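Paperback won't stay open while I copy from it

Posted in Books & Paper, October 29, 2023

Nunari
I started reading classical Chinese in September and I love it! My paperback gives the original, then the notes, then a modern translation, and I copy passages out by hand. But the pages bow up and the bottom corner curls in, right where the small notes are. How do I get it to lie flatter without cracking the spine?

Roneck
Fun project! Break it in slowly. Stand the book on its spine, let the covers down, then press open a few pages at the front, a few at the back, and keep going toward the middle. Do it 2 times on a stiff one. I've done this with fat paperbacks of up to 100 pages a section and never lost a leaf. For the corner, roll it gently the other way and leave the book closed under something heavy overnight.

Dumlao
just use a binder clip

Drisus
Clips can dent soft paper — put a folded card under them. I love a cookbook stand for this! It tilts the page toward you, and the little arms hold both sides. My other trick is a strip of clear acrylic laid over the notes, so you can read straight through it.

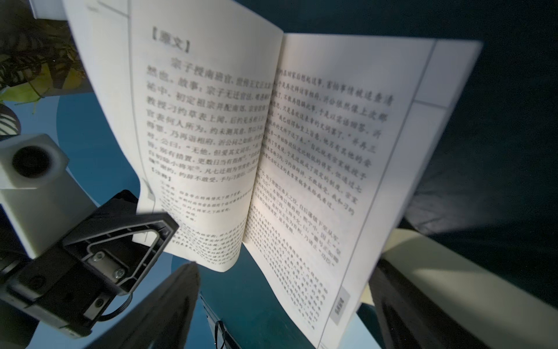

With the original and the translation open side by side, I do one short paragraph a night, and it's the best part of my day. Enjoy it!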